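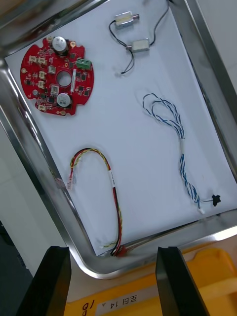
Reading time: 4 minutes

Chapter 6
Rules for Cells That Handle Small Parts

In this chapter
6.1 Why the tray comes first
6.2 Presenting wired parts
6.3 Labels and names
6.4 Before the arm moves
6.5 Stopping, clearing and restarting
6.6 Writing the cell sheet

Chapter 5 dealt with fences, light curtains and the other measures that keep people out of the path of a moving arm. Those measures are set mostly by law and by published standards, and a plant has little say in them. This chapter is about the rules a plant writes for itself. They cover how parts are laid out, what the containers are called, who may restart a stopped cell, and what gets written down afterward.

A safe cell can still do poor work. At the Wergate plant, where many of our cases come from, the first small-parts cell passed its safety review and was then idle for much of its first month. Operators loaded the trays in different ways on different shifts. The arm picked up two harnesses when it was meant to pick up one, or closed on a connector and bent the pins. The program was changed several times before anyone wrote a rule for loading a tray.

6.1 Why the tray comes first

A person who reaches into a tray makes many small corrections without thinking about them. A robot makes only the corrections it has been given. For this reason the loading rule should be written before the picking program is tested, and the two should be kept together.

The tray at the start of this chapter has a sheet of white paper in the bottom. Polished steel throws back bright reflections, and you can see them along the rim. A camera can mistake a reflection for the edge of a part. Plain paper gives the camera an even background, and dark wires and chips stand out well against it. White or clear connectors do not stand out as well, so a rule that calls for white paper should also say which parts need a different liner.

If a liner is used, the rule should state its size, who changes it, and when. A liner that curls at one corner lifts the parts lying on it and changes the height at which the fingers should close.

6.2 Presenting wired parts

Rigid parts such as a circuit board keep their shape. The main questions are which side is up and where the fingers may touch. On a board with tall capacitors and a terminal block, the safe places to grip may be few. Mark them on a drawing and put the drawing in the cell sheet.

Wire harnesses are harder. A harness can lie in a loop, in a U, or across its neighbor, and the same harness will seldom lie the same way again. Good loading rules for harnesses usually include the following:

Lay each harness so that it does not cross another part.
Keep connectors flat on the liner and clear of the rim.
Turn label sleeves so that the text faces up.
Do not leave wires hanging over the edge of the tray.
Grip on the harness body, never on a single wire.

Small solenoids with leads attached fall between the two groups. Treat the body as a rigid part and the leads as a harness. The Pinetti handling guide, used in the exercises for this chapter, gives them a section of their own.

6.3 Labels and names

Every container in the cell needs one name, and the name must be the same on the container, in the program and on the cell sheet. The yellow bin in the opening photograph has a printed Korean label, 모터 14 ("Motor 14"), with the number 18 written by hand beside it. Two numbers on one container are allowed only if the cell sheet says what each of them means. If it does not, one operator may read the first and another operator the second.

At Lisesdale the rule is short. Handwritten marks are treated as temporary and must be replaced by a printed label or removed by the end of work on Friday. Part number 2905 was once stocked there under two bin names, and the stock count for it could not be trusted until both bins were emptied and relabeled.

Where a crew reads more than one language, print the label in each language that is needed. Keep the number in the same place on every label. Also check the label from the side where the operator stands, as a label that is upside down to the reader is easily misread.

6.4 Before the arm moves

The pre-start check is made by the operator who will run the cell. It is done at the cell, with the sheet in hand.

Tray seated and level against its stops.
Liner flat, parts loaded according to the sheet.
Container names match the loaded program.
Finger surfaces clean and undamaged.
Grip force and speed set to the values on the sheet.
No tools or spare parts left within reach of the arm.

Adomaitis, a contract assembler, adds a trial pick at reduced speed after every tray change. Its cells also stop for a finger inspection every 4000 cycles. You may choose a different interval, but write it down and do not stretch it when the line is busy.

6.5 Stopping, clearing and restarting

Any person may stop a cell. Only a trained operator may restart one. Before reaching in to free a caught wire, the operator must follow the lockout steps in Chapter 5, even when the job looks quick. A part that has been dropped or pulled goes to inspection and does not go back into the tray.

6.6 Writing the cell sheet

The cell sheet is a single page kept at the cell. It gives the tray and liner, the loading drawing, the container names, the settings and the date of the last change. Sheet 1116 from Wergate is reprinted at the end of the chapter. Read it before starting Section 6.1, and mark any instruction that two operators could carry out in different ways.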